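April 18, 2024

Notes on the Galbraith restoration, reel 3

Second full day on the sound for reel 3. Cristóbal ran the transfer off the Stodberg print again because yesterday's pass had a drop near the end of the wedding song. The new pass is clean up to the changeover. Levels are a touch lower than reel 2 and I have left them alone for now.

Picture and sound still drift apart in the second half. At frame 1507 the lips match. By the time the father walks in, the dialogue is late enough that you notice it without looking for it. I tried a straight stretch over the whole reel and it fixed the father and broke the song. Went back to the untouched file. 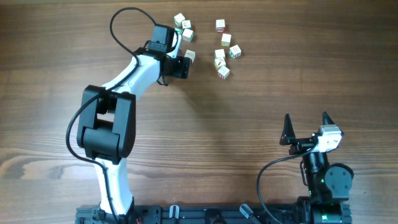
Drift, second attempt

Cut the reel into three sections at the scene changes and lined up each one by hand. Song is good. Father's scene is good. The short bit in the car is still off, and I think there are frames missing from the print. Joaquín remembers the car scene being longer on the old Davbridge tape. Asked him to bring the tape in.

Subtitles: Cluvis sent their list with 18 lines marked as unclear. Went through it with Joaquín over lunch. Most are the aunt talking over music. We agreed on all but two, and those stay marked until we hear the tape.

Credits: the title card spells the composer's name one way and the end card another. Leave both as they are on screen. Use the title card spelling in the booklet.

To do
- check car scene against tape
- hiss on reel 4, first roughly 2000 frames
- send Cluvis the corrected lines
- ask Cristóbal where the December transfer notes ended up

Last updated: after second sync pass, reel 3
Contact: film sound room, ask for Cristóbal Herrera or Joaquín Pereyra | © Galbraith | Back to top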